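My aunt left me her computer, her debts in Skarnberg and a note that said *put it back together, Amra, and then read it.* She never wrote long notes.

I should say I sell curtains. I know linen and I know hems, and on the first evening I sat looking at the thing on its side and drank 2 cups of coffee before I touched it. The lid was off, the memory was out, the little square processor was out, and every piece had its own spot in a gray tray, like the good forks!

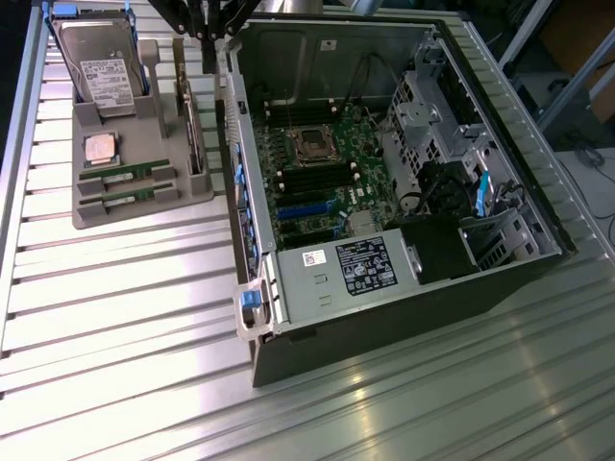

*The patient, with its insides next door*

I knew the drive was the part that mattered. Blue caddy, standing up straight in the back of the tray, looking very pleased with itself. My aunt had kept the books at Rankin for most of her life, and when the Camcombe office closed in January, 2,774 crowns went missing. Such a silly amount. Who ruins herself over that? But people in Prondinitz talk, and they talked about her until she stopped going to the bakery.

So I learned words. Socket, slot, lever. I called the repair line and a very patient boy told me that the processor goes in first and that I was not to push, ever (I said I'd never pushed anything in my life, and he laughed, a bit too long). Then he asked if I had thermal paste. I told him I had 500 curtain hooks and a tube of hand cream.

"Please don't use the hand cream," he said.

I went back to the table and bent down over the tray again. The memory sticks lay one below the other, green and tidy, and I thought of her at the kitchen counter, lining up envelopes before the mail came.

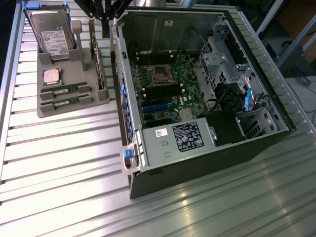
## May 1, 2018

The paste came in the mail. I put in the processor, then the memory, and left the drive for last - I held it on my lap for a while first, caddy and all, like somebody's cat.

It started on the third try. There was one folder on the screen, and it had my name on it.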